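Community kitchen board > Cooking at home > Rice and grains

Topic: Soaking rice before cooking, is it worth it?

dalva_vieira
September 14, 2026
Hello all. I am cooking for 21 people at our neighbourhood supper next month and I have a question about rice. My grandmother always soaked it for a long time. My sister-in-law Yatziri Quezada says this is lost time and that I should only rinse it. Last winter I did it without soaking, in the big Jemach pot, and the bottom was like porridge and the top was still hard in the teeth. Was it the soaking, the pot, or me? It is ordinary long grain rice from a big sack.

pantry_ellberg
The pot. Anything deep and narrow does this with a large quantity. The weight of the rice presses the bottom layer and the steam does not come up evenly. Use two wider pots and you will be happier. I never soak long grain and I have no complaints at my table.

mirtilo
I don't agree with pantry_ellberg. The pot matters, yes, but soaking helps exactly in this situation. The grain takes some water before the heat comes, so the outside does not have to fall apart while you wait for the middle. Thirty minutes is enough. Drain it very well and then use a little less water than usual.

pantry_ellberg
"A little less" is where people go wrong. They soak, they don't drain properly, they put the same water as always and then they have glue. For somebody who cooks for a crowd once a year I would keep it simple.

dalva_vieira
Thank you both. I can borrow a second pot, it is a Fluvik and much wider than mine. Maybe I make a test at home this week with one half soaked and one half not.

I should explain also why the rice is so important to me. The supper began with my neighbour, who cooked for the families on our street after the flood in December. She had one gas ring and she gave a plate to each person who came to the door. She moved away after that, and some of us decided to continue. We ask for no money. People bring what they have, and those who have nothing bring a chair.

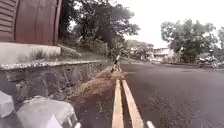

The first time we did it I was so nervous that I forgot the salt completely. An old man ate two plates and told me it was very good for his blood pressure. So I know they will forgive me, but I would like to serve them something really nice this time – beans, greens, a bit of orange, and rice where you can see each grain.

mirtilo
What a good story about the salt. Do the test, it is the best idea. And please write down how much water you use in each pot, you will not remember it next month.

oven_at_8
Has anybody said oven yet? For a crowd I always do it in the oven. Rice in a deep tray, boiling water or stock over it, foil very tight, and leave it alone. There is no bottom layer to burn and the rings stay free for the beans. I did it for 42 guests at a christening with several trays.

pantry_ellberg
Oven is fine if she has one big enough. Not everybody has.

dalva_vieira
The hall has an old Ishida oven, but the door must be held closed with a spoon. I will try it with one tray and write here what happened. Yatziri wants to come and judge the test, so the rinsed one already has one vote.

mirtilo
Then you must not tell her which bowl is which!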